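Greifer schließt, aber die Fingerspitzen stehen schief zueinander (Schul-AG)

Sandau
27. Dezember 2022

Hallo zusammen,

ich betreue an unserer Schule die Robotik-AG, was im Wesentlichen heißt, dass ich den Schlüssel habe. Seit September bauen wir an einem Handgreifer: zwei Finger, schwarze Hebel, Messingösen in den Gelenken, am Ende je eine rechteckige Backe. Offen sieht alles prima aus. Beim Schließen treffen sich die Backen aber zuerst unten, und oben bleibt ein Spalt, durch den ein Bleistift fällt. Ein Bleistift ist leider genau das, was wir beim Wettbewerb greifen müssen.

Wir haben die Backen schon dreimal neu gedruckt, jedes Mal ein bisschen anders schief. Ein Schüler schlägt vor, den Greifer einfach umzudrehen. Hat jemand einen Vorschlag, der auch der Jury gefällt?

Stuvo

Schrauben fester anziehen. War bei uns auch so.

Mercedes Yupanqui

Bitte nicht fester anziehen, jedenfalls nicht als Erstes. Dann klemmt das Gelenk, und ihr habt zwei Probleme, von denen eines nach Motor riecht.

So wie du es beschreibst, ist das ein Parallelogramm, das keines mehr ist. Jeder Finger hängt an zwei Hebeln, und die Backe bleibt nur dann parallel, wenn beide Hebel zwischen den Achsmitten gleich lang sind und die Abstände an Backe und Grundplatte auch zueinander passen. Neue Backen drucken hilft da wenig, solange der Fehler eine Etage tiefer sitzt. Messt die Hebel also von Lochmitte zu Lochmitte, und zwar mit dem Messschieber und nicht mit dem Geodreieck (ich kenne Schul-AGs, ich leite selbst eine).

Zweiter Verdächtiger sind die Ösen. Wenn die Bohrung im Druckteil zu weit ist, wandert die Öse unter Last, und die Backe kippt. Im Leerlauf merkt man davon nichts. Greift die Backe oben und wackelt daran, während jemand anderes die Öse festhält. Bewegt sich dabei das Messing im Kunststoff, habt ihr den Schuldigen.

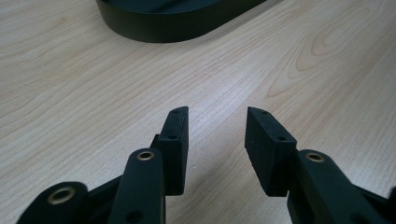

Mit dem Messen würde ich in offener Stellung anfangen, da kommt man an die Gelenke noch heran. Legt danach ein Stück Pappe zwischen die Backen und schließt langsam. Wo die Pappe zuerst eingedrückt wird, steht die Backe zu weit vor. Und wenn ihr neue Hebel druckt, dann alle in einem Rutsch, gleich ausgerichtet und auf demselben Drucker. Füllung ruhig auf 100 Prozent, bei den kleinen Teilen kostet das kaum Zeit.

Unsere AG hat für diese Erkenntnis 8 Hebel und die halben Herbstferien verbraucht. Zu den Ferien hatte übrigens auch ein Vater eine Meinung.

Kurian

Was Mercedes schreibt. Zusätzlich hilft dünnes Moosgummi auf den Backen, das verzeiht einiges. Vorher aber ins Reglement schauen, bei uns galt Moosgummi als »unzulässige Anbauhilfe«, Klebeband dagegen war erlaubt. Fragt mich nicht.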